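The Vestier Loop – evening boat trip at Sundisbridge

Adult ticket 20. Child ticket 10. Under-fives travel free, provided they remain attached to an adult.

The Vestier Loop is a slow boat ride along the river at Sundisbridge, out past the old tannery, under four bridges of varying height and back to where you started. It takes seventy minutes if the lock is kind and a bit longer if it has company. There is a bar. There is also a commentary, which can be heard from most seats and avoided from the two at the very back on the left.

Choose your departure

Afternoon boat, 2.30 pm. The quiet one. Popular with people who have already walked the town walls and would now like the town to go past them for a change.

Evening boat, 7.00 pm. Lights on the bridges, blankets in the lockers, a longer queue for the bar. Book ahead for this one in summer.

In January we run the afternoon boat only. It's heated, in the sense that there is a heater.

What's in the ticket

Your seat, inside or out on the rear deck. You can swap during the trip if somebody is willing to swap back.
Commentary in English, with a printed sheet in five other languages.
One hot drink on the afternoon boat, or one glass of the house white on the evening boat. The house white is from Vonano and has improved.
A folding map of the river, which you will not manage to fold again.

Food is extra. Babić, the bakery on Mill Steps, sends down a tray of cheese pastries before each sailing, and when they're gone they're gone. Regulars sit near the hatch. We mention this without taking sides.

Finding the landing stage

Come out of Sundisbridge station by the main doors, not the ones by the bicycle racks, which lead to a car park and disappointment. Cross at the lights and walk straight down Vestier Street for 700 metres. You'll pass a chemist, a shop that sells only clocks and then a second shop that sells only clocks. The two are not on speaking terms.

At the river, turn right and go down the stone steps with the green railing. Our stage is the second one. The first belongs to the ferry, and the ferry will happily take you to the other bank and leave you there.

If you can't do steps, carry on along the top path to the slipway by the rowing club, where the slope is gentle and the surface fairly even. Ring the bell at the bottom and we'll bring the ramp round. Wheelchairs and pushchairs fit through the side door of the boat. The toilet on board is small and up one step, so the one at the rowing club is the better bet before you sail.

Please be at the stage ten minutes before departure. The boat leaves on time because the lock-keeper does.

The boat

She's called the Vonano, like the wine, and she was built to carry gravel. She now carries 30 passengers, who complain more but are easier to unload. The roof slides back in good weather. At the third bridge, tall people on the rear deck will be asked to sit down, and should.

Your skipper on most trips is Costel Spahić, who also writes and delivers the commentary. The part about the tannery is all true. The part about the bishop and the goose he has been asked to check.

Weather, changes and money back

We sail in rain. We don't sail in high wind, fog, or when the river is over the yellow mark on the landing stage. If we cancel, you can have your money back or move to another sailing. We'll text you at the number you booked with, so do give us one that works.

If you need to cancel, tell us by noon the day before for a full refund. After that we can move your booking once, free of charge. Turning up an hour late and waving from the bank counts as having taken the trip.

Dogs are welcome on the afternoon boat and should be on a lead, particularly going past the swans.

Booking

Book on this page or at the ticket hut at the top of the steps, open from 10 am until the evening boat goes – cards and cash both fine. Tickets booked here arrive by email. Show them on your phone or print them, whichever you're less likely to drop in the river.
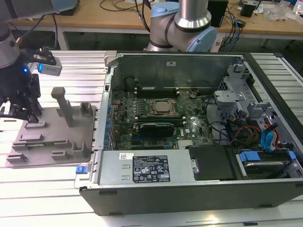

Desktop tower with the side panel off.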